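Skevova gripper

The Skevova gripper is a handheld two-finger device for recording manipulation demonstrations without a robot present. The operator carries the gripper by its body and works the fingers by hand while a camera records their motion. Recordings are later used to train control policies for arms fitted with the same fingers. The design was first issued by the Jardine workshop at Rekomthorpe and is now maintained there together with the Drevville controller, which runs the matching motorized version.

Design

The body holds a linkage that drives both fingers from one trigger, so that they close by equal amounts. Fingers are printed separately and fastened to the linkage with two screws each, and can be changed without recalibrating the camera. The inner faces carry replaceable pads. Pad material has varied between releases; early pads were smooth and were dropped after poor results with plastic bags and thin fabric.

Finger opening is not measured by an encoder. It is read from the video by means of square fiducial markers fixed to the fingers, one to each side. The distance between the two markers is converted to an opening width by a lookup table made during calibration. The method adds no wiring to the fingers but fails when a marker is covered or strongly blurred.

Finger types

The fingers are made in a short and a long form. The short form is a compact jaw used for rigid objects such as cans, cups and handles. The long form ends in a flat paddle with a textured pad and is meant for cloth, where a wide contact area reduces slipping and bunching. The two forms may be combined on one gripper. In the mixed arrangement the short finger acts as a stop near the base, and the paddle supports material above it.

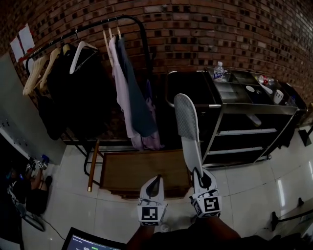

Mixed fingers require their own lookup table, as the markers do not sit at the same height on both forms. Using the table for a matched pair gives an opening error that grows toward the closed position. The Drevville controller stores the table under the finger set name and refuses a recording whose set name is missing.

Comparison trials

Matched short fingers, matched long fingers and the mixed arrangement were compared at Rekomthorpe in June. The trials covered garment handling and the moving of small containers, and produced 2,418 recordings. Of these, 105 were rejected for marker loss. Most rejected recordings came from garment tasks, in which hanging fabric passed in front of a marker.

Matched short fingers gave the most repeatable grasps on containers. Long fingers performed better on sleeves and hems but were harder to place between closely spaced hangers. The mixed arrangement fell between the two on both tasks and was kept as an option for sessions in which fingers cannot be changed. Results on the motorized version have not been published.

Page last revised 19 August 2025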